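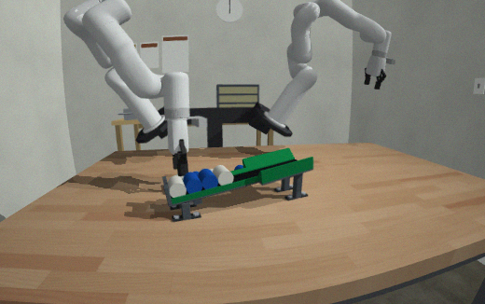 Re: [grakance-users] planner refuses pregrasp on inclined feeder

Hello Rin, hello all,

thank you for the log, it helped a lot. I could repeat the problem with your scene file on the March build.

Rin Nakajima wrote:
> The left arm plans well to the hover pose over the row,
> but the last descent fails in 77 of 200 trials with
> "goal in collision". The cylinders lie on the slope of
> the rack. If I take away the rail from the collision
> scene, everything passes. Is my padding too large?

Your padding is fine. The feeder mesh is loaded as one convex hull, so the channel between the rails is filled as solid. The planner believes the fingers go inside the rack. For a cylinder at the low end, the hull is just above it, and small pose noise decides if the trial fails.

Please split the mesh in 4 parts (two rails, floor, end plate) and set hull_per_part to true. With this change I have no failure in 200 trials. Planning becomes slower, up to 116 ms for one query on my machine.

A second point: the grasp frame is still vertical in your file. I would rotate it to be normal to the slope. Shigeru has a small script for this in the Stoltness branch, but I did not test it with two arms.

Agathe, can we print a warning when a concave mesh is loaded this way? I can write the patch if you agree.

Best regards,
Shinji Yokoyama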